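Speaker notes: How we moved the Skokavgate library

Slide 1. Opening (3 minutes)
Say good morning, thank Keerthana Poojary for the invitation. Speak slowly. Tell them we had 17 shelves of local history in the old building and no list of what stood on them.
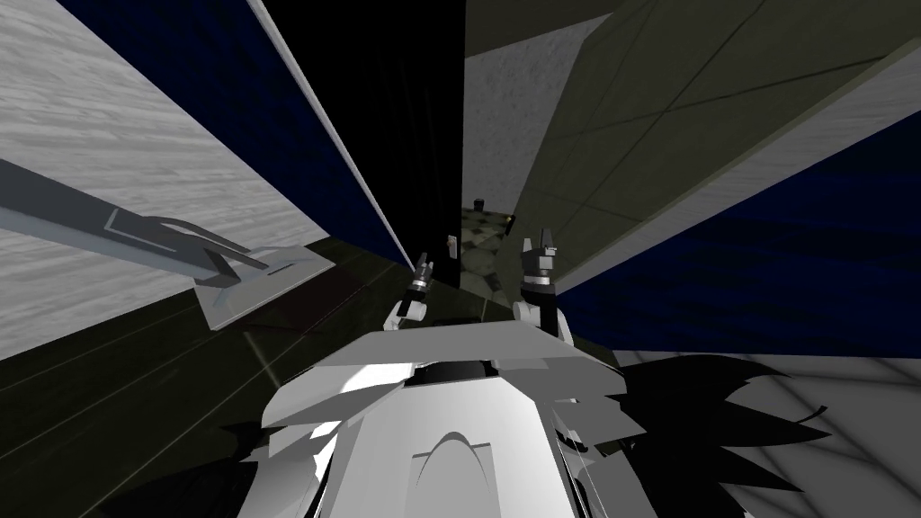 Slide 2. Why a list comes first
We packed in December, and we packed too early. Of the 3000 books, 181 had no label on the spine. These went into boxes marked "other", and it took the whole spring to open them again. Ask the audience: who has a box like this at home? Wait for the hands.

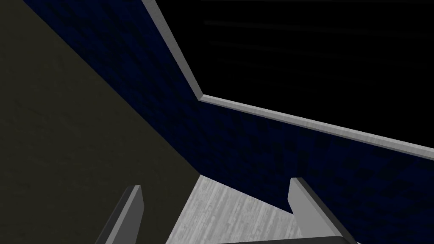 Subbarao Hegde wrote to me after the first version of this talk that I am too hard on the early packing. In his opinion the labels were the problem already for many years, and the move only showed it. I agree with half of this. Read his sentence aloud if there is time: "You cannot lose a book that was never found."

Slide 3. Shelving in the new rooms
We kept the old order by village, Wonimton first. Readers knew it and we did not want to teach them a new one. Mention that the maps are still not in their final place. Do not go into the budget here, it is on slide 5.
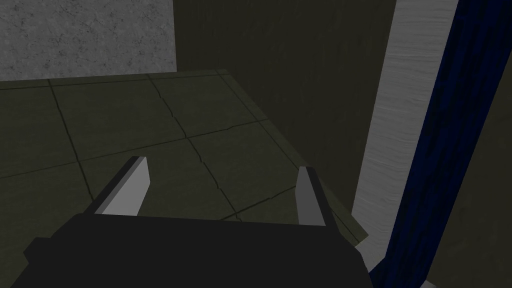 Slide 3, gripper above green tiles. Computer rendering.

Drink water. Then go to the questions about the maps.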